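Budget for a two-arm table setup: what am I forgetting?
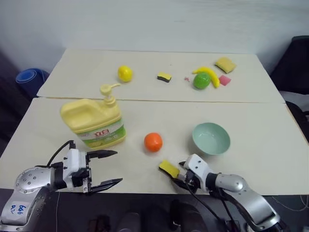 The bench, two tables pushed together. Right gripper has the yellow sponge.

Posted by Resov, in Equipment and Purchasing

I have to hand in a budget in February for a second station like this one. The arms and grippers are quoted already, so I'm not asking about those. My trouble is everything else. The first station was bought in bits by different people and the receipts are all over the place.

The work is kitchen and cleaning type tasks. Pick up a sponge, put fruit in a bowl, that sort of thing. Both arms have to reach the middle of the table, and the far table mostly holds whatever isn't being used.

So far my list has tables, props, spare gripper fingers and cables. I have $513 left after the quoted parts and I can't go back for more until the next budget round. Is it better to spend it on one good table or keep two cheap ones? And how much should go to spares?

Thanks in advance.

Zurnow

Spares first. I would put $401 of it into fingers and cables and make do with whatever tables you can get from elsewhere in the building. Fingers get bent or chipped when an arm comes down too low, and it will happen more in the first month than in the rest of the year. If the lead time on fingers is long you lose the station while you wait, and that costs more than a table does.

For cables, buy one complete set for each arm, in the same lengths as the originals. Look at how yours loop over the arm now and at how much slack there is with the arm stretched all the way out. A cable that is a little short will work fine until somebody teaches a new position. Also get a bag of reusable straps. They are cheap and you will use all of them.

Two tables are OK if you clamp them. Yours have a seam across the middle and the near one is slightly offset. If the two stations are supposed to run the same tasks, you want that seam in the same place on both, or no seam on either. Brackets underneath will do it. Measure the height of the first station before you order anything, including the feet.

Props you can buy last. Toy fruit, bowls and sponges are grocery store money. Do buy the same ones in quantity though - stores change their stock, and a bowl in a different size means going over your grip settings again. We bought 8 of each bowl and 18 sponges and that was enough for a long stretch.

Kekach

just get one big table

Shirazi

I agree with most of what Zurnow wrote but I would hold more back. Shipping on spare parts is often left off the first quote, and ours came to over $50 for a small box. Ask the seller for a quote with freight and tax on it before you fill in the form.

Two lines missing from your list:

Power. Count the outlets near the spot where the second station will go. If you need an electrician, see if that can come out of the building budget.

Storage. A shelf or a couple of lidded bins for the props, so the far table can be cleared when you need the space.

On tables, check the weight rating if the arms will be mounted to them. If they have their own stand then a plain white top is fine, and I would match the color of the one you have.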